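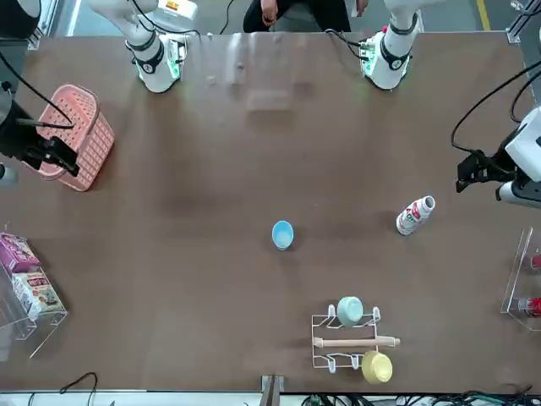

The table this morning: pink basket, blue bowl, bottle, wire rack.

How do you arrange cups, bottles and a drying rack on one shared table?

Posted by zerkbridge_tea, Mamonville

Hello all. We have in our office one brown table that must serve for everything: drinks, washing up, small snacks. I bought a wire rack for cups and a plastic basket, but after lunch it is again a mess and people put wet cups directly on the table top. The table is 40 inches deep, so the back part is hard to reach. Should the rack stand at the back or at the front? And is it better that the cups hang or that they stand? I would like to spend maximum 10 minutes per day on this.

Rukatix

Put the rack at the back and hang the cups upside down on it. Drops fall down and no dust comes inside. Under the rack you should put a thin towel and change it every day. Bottles which are only for offering to guests can go on a clear stand with steps, at the side, so that everybody sees what there is. I did it so with the red Coca-Cola bottles and the cups behind.
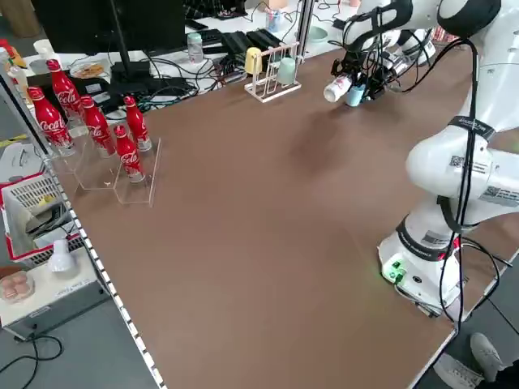

zerkbridge_tea: Thank you, but will the people with short arms reach a cup at the back? We have two such colleagues and they already complain about the shelf.

Rukatix

Then turn the rack so the cups hang over the short side of the table, they can come from there. Keep the middle free in any case.

Zalewska

just use the dishwasher

If you have none, buy fewer cups. We were eight persons with about 20 cups and it was always dirty. Now each person has one cup and washes it. The basket we keep for tea bags and spoons.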